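Two arms and a white cloth

I have worked at Saraleck for long enough to have folded linens by hand at every station we have. The company rents table linens and napkins to restaurants and banquet halls, and it takes them back dirty. Most of what I do now is finishing, meaning everything after the dryer. Last winter I was asked if I wanted to spend part of my week in the side room with the robot arms. I said yes, mostly because the side room is cooler than the finishing floor.

I get questions about it from family and from people who used to work here, so I am writing it down once.

The job in the side room is flat whites: napkins and small cloths. An arm takes hold of a cloth by an edge and pulls it out until it lies open, and then the folding starts. When you do it by hand you don't think about the first part. You shake the cloth, it opens, you find two corners with your fingers. For the arms, finding the edge is most of the work. If the cloth lands in a ball, it can take several tries. If it lands half open it goes a lot faster, so we have learned to drop them a certain way.

The table is covered in brown paper with a grid of blue tape on it. We use the squares to say where things are. "Second row, middle" is quicker than pointing, especially when one person is at the desk and the other is standing by the dryer carts. The tape gets scuffed and has to be redone, and the paper gets replaced when it creases too much. That job belongs to whoever opens the room.

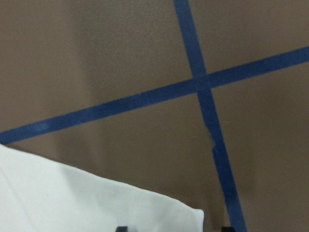
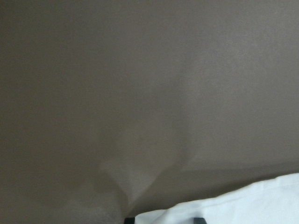
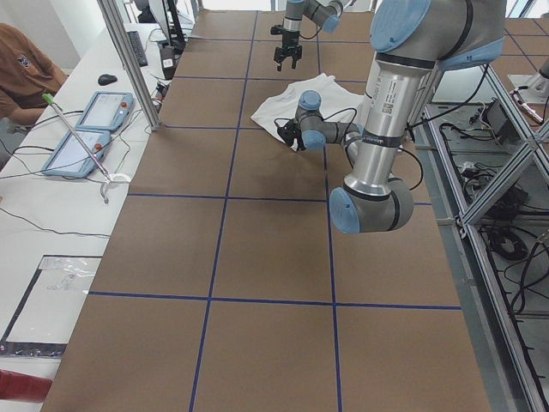

White cloth on the brown paper, twice from the gripper and once with the whole table in view.

A shift goes like this. One person sits at the desk with the pendants and the computer. The other brings cloths, takes away finished ones and checks them for stains. We trade places at the break. The person at the desk has to keep watching, and I found that harder than folding. When I fold, my hands are busy and I can talk to whoever is across from me. At the desk I have to look at a gripper and a piece of fabric and decide if it is going well. My back feels better at the end of the day and my eyes feel worse.

Homa Zamani trained me. She had done a course through Baline before she came to us, and she was patient about the pendants. The first thing she taught me was where the red buttons are and that I would never be in trouble for pressing one. I pressed them a lot the first week.

As for the numbers, a good folder on the floor does 581 napkins in a shift without rushing. The arms do around 24 in the time it takes me to drink a coffee on a good day, and fewer on a bad one. They are slower than any of us. The point the office makes is that they can be left on small orders while the floor does the big ones. That is partly true. Somebody still has to be in the room.

Nobody on our shift has been let go over it. What did change is hiring. When Donnie Tennant retired, his place at the folding table was not filled, and the hours went to the side room instead. I don't think that was wrong, but the people still at the table noticed, and they were right to bring it up at the November meeting. Fatemeh Taheri asked if the side room would be offered to everybody or only to the ones who already know it. The answer was that two more people will be trained. The pay is the same for now. I think it should be a little higher for whoever is at the desk, and I said so.

Mahtab Babaei is first on the list for training. She folds faster than I do and doesn't like sitting, so we'll see how she takes to it. I told her to bring a sweater.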